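Skukwood workroom reopens with white worktables

2025-11-10

The public workroom at the Skukwood center in Flokilgate is open again after a refit that replaced its old brown benches with white worktables. The room had been closed to the public since August.

The 600-square-foot room is used for packing, sorting, sewing, model building and repairs. Under the old setup, people worked at a row of dark benches along the back wall, and small parts were hard to see on them, especially late in the afternoon. Users had complained about lost screws and needles for years.

A survey at the center last spring drew over 100 replies. Better light and a paler work surface were the two most common requests, ahead of longer hours and more parking. Several people also asked for a place to leave a half-finished job overnight, and the center says it is still looking at that.

The tables came from Vavton, a furniture supplier in the next county, and were put together on site. The old benches were offered to residents for free and were gone within the week. One went to the garden club, which plans to use it for potting.

Each table is meant for either sitting or standing work. Users may bring their own cloth or paper to put down on top, and the center asks that anyone using glue, paint or ink do so. Cutting directly on a tabletop is no longer allowed. Mats can be borrowed at the front desk and should be wiped down before they go back.
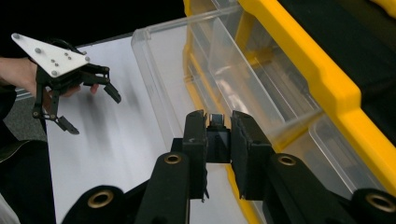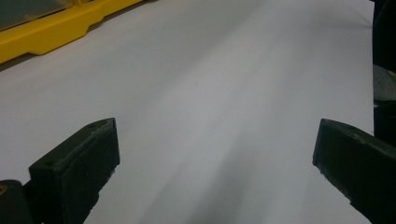 White surfaces in the workroom at Skukwood.

New ceiling lights were part of the job as well. Those came in at $789, paid out of the center's repair budget. The walls were patched but have not been repainted, and that work is now planned for next year — the center wants to deal with a damp spot near the back door first.

The shelves have been moved to the side of the room nearest the hall. Tape, string, scissors and flat boxes are kept there and can be used without asking. Heavier tools still have to be signed out.

Ríos, the cafe across the hall, has taken over the early opening of the building and will unlock the workroom at 7 a.m. on weekdays. Evening hours are unchanged. Drinks bought at the cafe can be brought in if they have lids, but food has to stay outside.

Places at the tables are first come, first served in the mornings. Afternoons can be booked at the front desk or by phone up to two weeks ahead. Groups that had a standing booking before the closure need to make a new one, as the old list was not carried over.

There is no charge for residents of Flokilgate. Visitors from outside town pay a small fee per day at the desk.

Anyone who left belongings in the room before it closed can pick them up from the storage closet by the side entrance. Items not claimed by the end of the year will be given away.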